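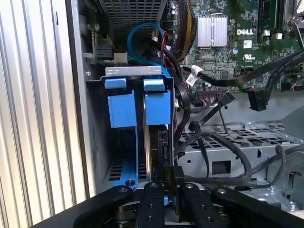
*4 min read*

# Convoy Departure Inspection, Camp Jistonach

Inspection date: 28 May 2018
Inspecting officer: Francine Paquette
Second signature: Mervin Li
Column: four light patrol vehicles, one recovery truck, one water trailer
Route length: 489 km, one overnight halt

Mark each line P (pass), C (pass with comment) or F (fail). A vehicle with an F stays in the park until the line is re-inspected and signed by someone other than the driver.

## A. Vehicles

- **Tires, tread and sidewalls – C.** Patrol vehicle 3 has a shallow cut on the outer rear left sidewall. No cord visible. Check again at the overnight halt.
- **Wheel nuts, torque and markers – P.**
- **Brakes, service and parking – F, then P.** The parking brake on the recovery truck did not hold on the ramp. Cable adjusted by Hiba Sleiman and retested with full load.
- **Lights, including blackout setting – C.** The blackout switch on vehicle 1 is stiff. It works, but the driver has to look down to confirm its position.
- **Seat belts, all positions – C.** The rear belts in vehicle 2 were folded under stowed kit. Belts must be reachable before the column is called ready.
- **Loose items in crew compartment – F, then P.** Two ammunition cans were unsecured behind the driver's seat in vehicle 4. Strapped down and checked.
- **Fire extinguisher, gauge and bracket – P.** The Griduvon brackets fitted in November show no cracking at the lower weld.

## B. Trailer and towing

- **Coupling and safety chain – P.** Chains crossed under the drawbar.
- **Tank lid and outlet – C.** Lid seal on the Ševčík trailer is hard and starting to split. It still seals at road angle. Replacement on order.
- **Gross weight – P.** Water load recorded at 532 liters. Do not top up at the first stop – the next stretch is steep and the trailer has no brakes of its own.

## C. Communications and records

- **Vehicle radio check, all call signs – P.**
- **Handheld radio, spare batteries – C.** Batteries were charged but not labeled. Use tape with the date, not marker on the casing.
- **Crew list matches Jidance entry – F, then P.** Kirsty Doolan was listed in vehicle 2 and seated in vehicle 4. The list was corrected and reprinted. The printed copy held at the gate must match the one in the lead vehicle.
- **Route card and alternate route – P.**

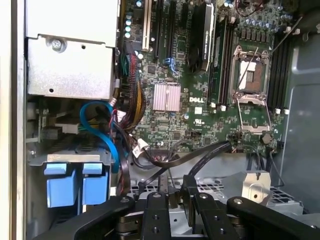 *Desktop chassis, motherboard and graphics card.*

## D. Medical and casualty evacuation

- **Trauma kits, seals intact – P.**
- **Tourniquets, one per person, worn – C.** Three were carried in leg pockets. The standing instruction is front of vest, reachable with either hand.
- **Stretcher, straps and handles – P.**
- **Medic position in column – C.** Angelica Bañez asked to move from the last patrol vehicle to the second. Agreed. Vehicle commanders were told in person.
- **Landing sites marked on route card – P.** The site past the river crossing has been planted since the last run and should be treated as doubtful until seen.

## E. Weapons and ammunition

- **Weapons clear before boarding – P.** Done at the unloading bay, one vehicle at a time.
- **Pyrotechnics stored apart from fuel – P.**
- **Smoke grenades, pins and tape – C.** Old tape residue on one lever. Cleaned. Expiry dates in order.

## F. Carried forward

1. Seal for water trailer tank lid. Owner: Sleiman.
2. Sidewall cut, vehicle 3. Owner: driver, report at halt.
3. Blackout switch, vehicle 1. Owner: workshop, within 8 days of return.
4. Landing site past the river. Owner: Li, update card after the run.

Released for departure with comments. Signed, F. Paquette. Countersigned, M. Li.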